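From: Penry bench
To: equipment-planning list
Date: August 2021
Subject: Re: [equipment-planning] Second bench - what do we really need to buy?

Thanks for the questions. Answers below your text, and a revised shopping list at the end. For those who joined the list after the spring round, this is the serving job as it stands at Penry: bowls, a tray, a spoon and ice, two arms.

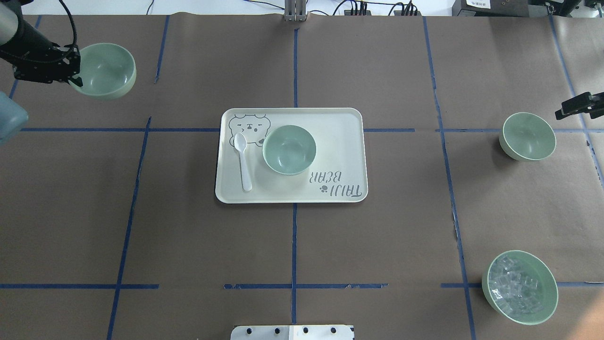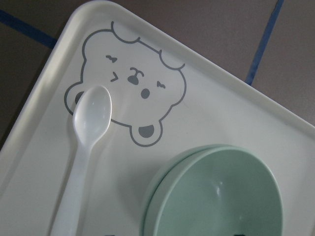

The tray with the bear on it, from over the table and then close to.

> We have the draft budget from Penry and want to settle it before the
> October order. Three things are unclear to us at Brimau.
>
> 1. Why are you asking for spare gripper fingers on top of the pair
> that comes with each arm? The Harard quote makes them look dear.

They wear. We have changed fingers twice since the spring and each time the bench stood idle for 11 days while the parts came. The bowls are gripped by the rim, so all the load goes on a small part of the finger and the pads go shiny there first. Two spare sets held on the shelf would cover both benches for a year. If the money is tight, one set now and one after Christmas would do.

> 2. Could the second bench do without wrist cameras? One good camera
> above the table must see most of it.

I would rather drop something else. The overhead view is fine for deciding which bowl to go to. It is less use once the fingers are down near the tray, and a white spoon on a white tray is hard enough to find as it is. We did try a week on the overhead camera alone and went back. Nadis has offered a price for four with cables, valid for 60 days, and I would take it. Please check that the cables are the long ones. The short ones pull at full reach.

> 3. The line for "crockery and consumables" seems high for plastic
> bowls. Can it come down?

Yes, a bit. I had put in 60 bowls and I think 30 is plenty. The same goes for trays: we had a dozen down and could live with half that. Please keep them the same pattern as now, though. A plain tray would be cheaper but then the two benches would not match, and we would be comparing results from different kit.

What I can't bring down is the ice. We are buying bags from the shop at the moment and using almost 27 a month. A small countertop ice maker would pay for itself by the end of winter. It needs a socket and somewhere to drain, so whoever is planning the room at Brimau should say now if that is a problem.

Paper and blue tape come out of the general stores budget and are not in this list. Allow for re-covering the table now and then, as the tape wrinkles and lifts.

Revised list for the second bench:

Two arms with grippers (Harard, as quoted)
Spare fingers, two sets
Wrist cameras with long cables, four (two to use, two spare)
Overhead camera and post
Table, same height as ours
Bowls, 30
Trays, six
Spoons, one box
Ice maker, countertop

Not on the list but still open: delivery, and whether the arms come under the existing service contract or need their own. I have asked Harard and had no reply yet. My guess is their own - please leave room for it.

If Brimau can confirm the socket and the drain, I will send the final version round for signing off.

Penry bench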